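The contract from Prarkau asked for 791 examples of stacking, and by March I had recorded all but the last 50. My shift at Lollgate started at 2 in the afternoon. I put the bowls and cups out in a new arrangement, pressed record, and guided the arm through the motions until the episode ended. Then I typed a label and did it over.

The labels were short. Bowl on bowl. Cup in bowl. If I hesitated on the way down, the system would learn to hesitate, so I practiced each reach before I saved one.
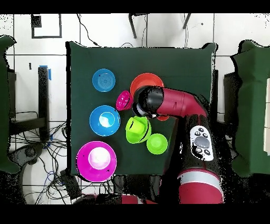
Green cloth, stacking set, afternoon session. 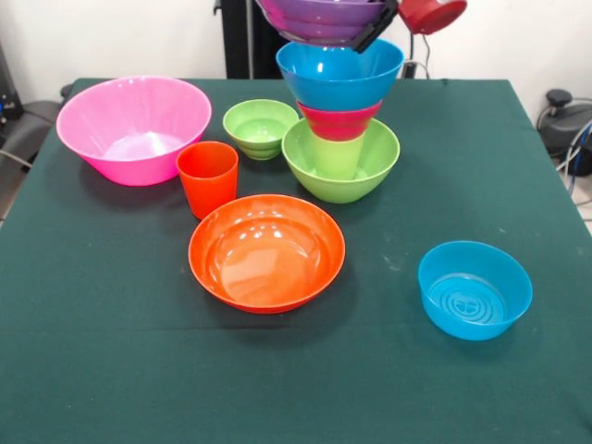 Leclerc read the log over my shoulder and said that I was throwing out too many. A miss with a recovery after it was worth more to the model than a clean run, and I had deleted 70 of them.

I said they looked bad.

They were supposed to look bad, Leclerc said. How else would it find out what to do after a slip?

I went back to the table and set up the next one. On the third try I let a cup go a little early – it tipped, and I brought the arm around and picked it up again. I typed the label and saved it.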